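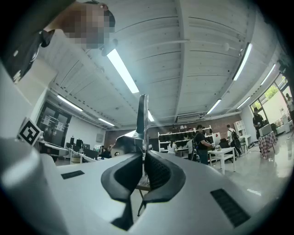
Marker dropouts on hand-held gripper when it is pitched up towards the ceiling lights

Posted in: Student Projects > Vision and Calibration
Tags: fiducials, exposure, hand-held gripper, demonstration data

finray_third_year

Our project group is recording pick-and-place demonstrations with a hand-held gripper for the Kiltetti unit at uni. White body, two black finger pads, square fiducial markers on the housing. The onboard camera looks out over the fingers. We also have a fixed camera on a bench that tracks the housing markers, and the two streams are merged afterwards with the Grekov logging scripts that came with the course material.

The room is a shared teaching lab with long fluorescent tubes on a white corrugated ceiling, large windows down one side and a glossy grey floor. People walk through it all day. We can't book it exclusively.

We have 200 episodes recorded. In 13 of them the pose track is unusable. Every bad one contains a stretch where the gripper was pitched up, either because the operator was changing grip between picks or because the object was on the high shelf. The symptoms in those stretches:

- The fixed camera loses the housing marker, then picks it up again with a jump in yaw.
- The onboard stream goes dark for a short time after the ceiling comes into view, and the fingers turn into silhouettes.
- There are soft horizontal bands drifting through the onboard video.

The fixed camera is on auto exposure. The onboard camera was set to a fixed shutter of 1/1000 s by last year's group, with auto gain. Marker detection is the stock detector with default thresholds. Intrinsics were redone in July and the reprojection error was fine.

What I have tried: reprinting the markers (no change), raising the detector's adaptive threshold window (slightly worse), and closing the blinds (better in the afternoon, no difference in the morning). I haven't touched the shutter because nobody wrote down why it was set that way.

Is this one problem or several? And can the 13 be recovered, or do we drop them? The assessment rubric gives marks for dataset completeness, so I would prefer to keep them if that is defensible.

tolerance_stack

Three separate problems that happen to share a trigger.

Banding. This is the tubes. Fluorescent light on a magnetic ballast pulses at twice mains frequency. A rolling shutter reading out at 1/1000 s catches different rows at different points in the pulse, so you get bands. Set the exposure time to a whole multiple of half the mains period and they disappear. If that overexposes, bring the gain down first, then fit a neutral density filter over the lens. Do not shorten the shutter to compensate or you are back where you started. Last year's group probably wanted less motion blur, and the longer exposure will cost you some of that, so ask operators to slow down during transfers.

Dark fingers. Auto gain is metering on the whole image. Point it at a white ceiling with lit tubes and it pulls the gain down, and the black pads lose whatever detail they had. Lock the gain with the gripper held level over the work table, and leave it locked for the session. Blown-out tubes do not matter. You are not tracking the ceiling.

Check that your driver does lock it. The Drusgate capture boards accept the manual gain command, report success, and go back to auto when the stream restarts. Read the value back after the stream is running.

Yaw jump. This one is geometry. A planar square seen nearly face-on, or small in the image, has two pose solutions with similar reprojection error, and the detector can swap between them when corner noise is high. Glare on the marker makes corner noise high. What did you reprint them on? If it was gloss paper or you put clear tape over the top, that is likely most of it. Use matt stock, no tape, and leave a full white quiet zone around the black border. On a white housing people tend to trim right to the black and get away with it until the housing is in shadow.

If there is room, use a rigid bundle of markers on different faces and solve for all of them together. That removes the ambiguity in nearly every orientation.

On recovery: the jump can be repaired. Log both pose candidates from the solver, then choose the one with the smaller rotation from the previous accepted frame. It needs the raw fixed-camera video, so I hope you kept it. The dark onboard footage can't be repaired in any useful way.

bench4_echevarria

We had the same thing in the Echevarría robotics club. Turn the lights off and use a desk lamp. Fixed it for us.

tolerance_stack

A desk lamp in a shared lab won't light the volume evenly, and you would be swapping one bright source for another that is closer. It is also not an option if other people are working in there.

finray_third_year

Thanks. They were reprinted on gloss, with tape. Matt ones are on now.

The gain was reverting as described. After reading it back and setting it again once the stream was up, it holds. Bands are gone with the longer shutter. There is more blur on fast wrist rotations but the detector copes.

Raw fixed-camera video exists for 11 of the bad episodes. The candidate selection cleaned up the yaw on all of those. Two have no raw video, so they are excluded and listed in the dataset notes with the cause. For the 11 I have flagged the frame ranges where the onboard image is underexposed and left it to whoever trains on them to mask or skip.

Still to do: the marker bundle. The only flat area left on our housing is next to a vent grille and I don't want to cover it.

tolerance_stack

Don't. Print a small bracket that stands the marker off the body, and recalibrate the marker-to-camera transform after you fit it.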